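Takura: README for the hoops-and-telly tipping data

G'day and welcome! Takura is a collection of tipping sheets from our college basketball bracket pool, which over the years has grown a second competition on the side where everyone also guesses what will happen in the season finale of whichever drama we're all hooked on. If you love a spreadsheet and a long argument about seeding, you're in good company.

What's in it

There are 234 entries spread over 3 seasons, one row per tipper per season. The bracket picks live in the file called Veledero and the telly guesses live in Drakos, and you can join the two on the entry number (please don't join on nickname, as people change theirs whenever they have a bad weekend). Scores are worked out by a little script named Irnel, and you're very welcome to swap in your own scoring if you reckon ours is too kind to favourites. Plenty of us do.

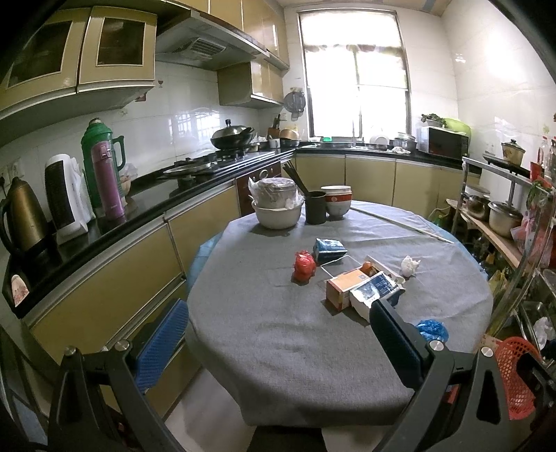 Bowls, chopsticks and a red bag on the grey cloth.

Columns worth knowing

"margin" is the tipped winning margin, in points. Blank means the tipper didn't bother, and a zero is a real zero, usually entered by someone being cheeky. "upset" is yes when the lower seed was picked. "finale_guess" is free text, capped at 2,000 characters after one memorable essay about an advertising executive's marriage. Spelling has been left just as it was typed, so expect both "favourite" and "favorite", and a fair few attempts at Gonzaga. 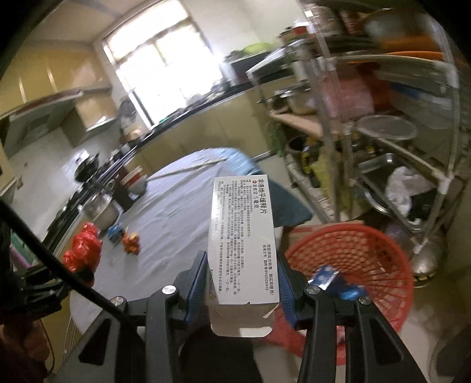
Felodipine box, 5 mg, held upright.

Known gaps

The first season's tiebreakers were kept on paper and 50 of them never made it into the file. We've marked those rows "lost" and left them in, as the rest of each entry is still good. Late picks were allowed that year too, so go easy when comparing it with the other two.

Using it

Help yourself for hobby projects, classroom stats or settling a bet. Corrections are always welcome, and we try to fold them in each December once the new season is under way.

Last updated 06/05/2022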